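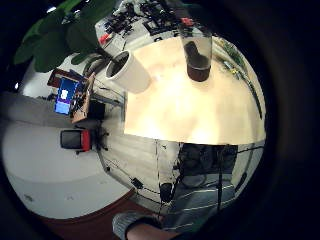

I have been meaning to write up the timestamp business since November, and as I've finally got a pot of tea and a quiet evening I'm going to do it properly, so settle in.

For anyone new here, I look after the software side of our little gripper project. Fostholm is the name of the part that takes the recordings from the handheld gripper and turns them into something a policy can learn from: it reads the fisheye video, works out where the gripper was at every moment, lines that up with how far open the fingers were, and writes the whole lot out as tidy episodes. Jõgi is the part that learns from them and then drives the arm. I named both of them and I'm rather fond of the names, even if I'm the only person who bothers with the õ.

The trouble began with cups. We had 200 recordings of picking up a cup and putting it down again, and the trained policy was lovely on the approach and then hopeless at the very last moment. It would glide up to the cup like a waiter and close its fingers early, every single time, and nudge the thing away. Fuad Gashaw, who is far more patient than I am, sat and watched it do this for most of an afternoon and then said, quite mildly, that it looked like it was remembering the right thing at the wrong time.

I didn't listen, of course! I went off and spent days on the camera model. A lens that wide bends everything (a table edge comes out as a great sweeping curve, and anything near the rim gets squashed flat), so I'd convinced myself our calibration was poor and the positions were drifting. I redid the calibration from scratch. I wrote a very nice tool for drawing the reprojection errors over the video, with coloured arrows, and I still use it and recommend that everyone make one. The errors were small. The calibration had been fine all along.

I blamed the clear cup next. Transparent things are a misery for anything that depends on depth, and I had a whole theory about the network seeing the coffee and ignoring the cup round it. So I trained on the paper cup recordings alone, and it closed early on those as well, by just the same amount. I went home grumpy.

Fuad's remark came back to me the next morning while I was brushing my teeth. I plotted finger opening against the video for one episode, stepping through frame by frame, and there it was: in the data the fingers started to close 13 frames before they did in the picture. The finger readings were stamped by the clock on the gripper's own board and the video by the computer, and Fostholm was cheerfully assuming that both had started at the same instant.

The fix is dull but I'll put it down in case it helps someone. At the start of each recording you now open and shut the fingers three times in view of the camera. Fostholm finds that pattern in the finger readings, finds it again in the video, slides one along until they match, and saves the offset with the episode. If it can't find a clear match it refuses the recording and prints a grumble. I ran it over everything we had, using the first grasp as a stand-in for the older recordings which had no opening wiggle, and 293 episodes across all our tasks wanted correcting. Some were only a frame or two out, and I do wonder how many of my past complaints about Jõgi were really this.

The retrained policy closes when it should. It still puts the paper cup down with a bit of a thump, which I suspect is my smoothing filter being too keen near the end of the movement, and I've got a branch open for that.

Next month I want to write about latency on the driving side, where we've got much the same problem facing the other way. Fuad has already told me what he thinks the cause is, and I've written it down this time.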